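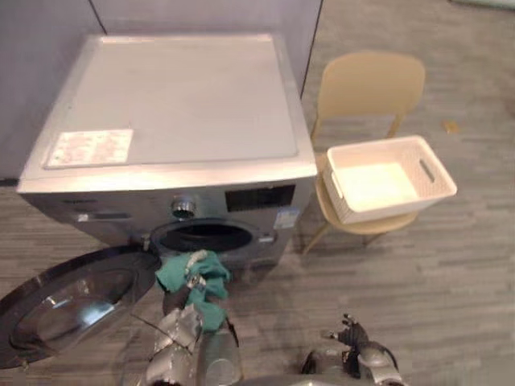
2 min read

October 14, 2021

Notebook, regional ad test for Wostari. Gil-soo and I finally sat down with the numbers from the first wave, and I want to get it all on paper before I forget which spreadsheet was which (there are two, and the older one still has the March rates in it, so please don't use it).

We ran the same short banner in two versions, one in the local language and one in English, on the Grivness news sites. The local version brought in 887 clicks and the English one brought in 65. I had expected a gap, but I did think the English one would hold up better with the younger readers, and Gil-soo was kind enough not to remind me that he'd bet against it. The budgets were even and so were the hours, so I don't think we can blame the setup.

What still bothers me is the phone traffic. The landing page is slow on older handsets — Sabina Lukáč tried it on hers and gave up after 12 seconds — and I suspect we lost a good many people there who really did want to read more. Lerinent hosts the page, and I've written to ask whether they can serve a lighter copy from somewhere closer to the readers.

Michalík would like the second wave to go straight to social, with no banners at all. I'm not against it, but I'd love one more week of banners with the lighter page first, so we're comparing like with like.

To do: new sizes from Sabina, tracking links redone by Gil-soo, and I still owe Wostari a note on the translation invoice.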